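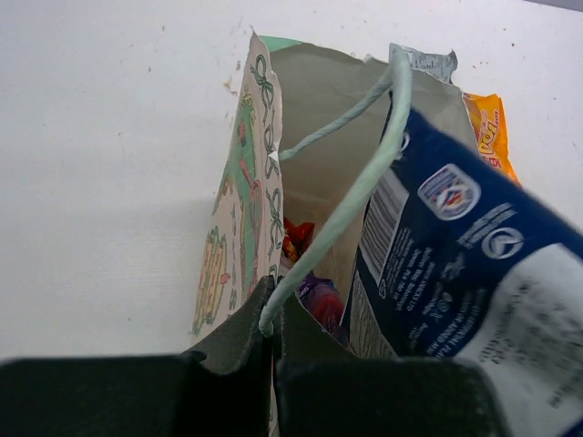 Back from the open day at Hombridge and my feet are killing me, but I have to get this down while it's fresh. Thread!

First, the setting. It's the old Renaud building behind the station, the one with the terrible car park. Three floors, robots on two of them, and a very good cake stall on the other. I went in at ten and came out when they started stacking chairs.

The one I kept going back to was the bag bench on the first floor. Snacks, a paper gift bag, one arm, two black fingers. I know that doesn't sound like much. I stood there for 37 minutes.

Paper bags are horrible for a robot, apparently. Refugio Huerta was running the bench and she told me a cardboard box keeps its shape while you work, but a bag folds, leans and slides about, and then the handles get in the way of everything.

And the handles are the bit I loved! Twisted cord, pale green, flopping right across the opening. Watching the fingertips close in on the end of it, I was holding my breath like it was a penalty shoot-out.

There's a little camera up by the wrist, so you could follow along on a screen beside the bench. Crinkly wrappers down in the bag, a great big navy packet sticking out of it, all from the hand's point of view. My nephew would not leave that screen.

I asked Refugio what the hardest thing to pick up is. "Anything shiny and half empty." Same, to be fair.

They've logged 3000 goes at the bag job so far. She was very open about the bad ones too — one run in August ended with the handle wound round a finger and everybody going off to find scissors.

Upstairs there was a talk by Ulises Olivares on the software, which they call Grukitz. I followed the first half. The second half had a lot of arrows in it. He stayed behind for questions and was lovely to a girl who wanted to know if it could do plaits. (Not yet.)

Only grumble: the sign for the lift pointed at a cupboard, and the talk room was far too small. People were sitting on the stairs. Get there early if you want a chair.

They're doing another one and it's free, you just put your name down at the desk. I've already put down mine and my sister's. She doesn't know yet.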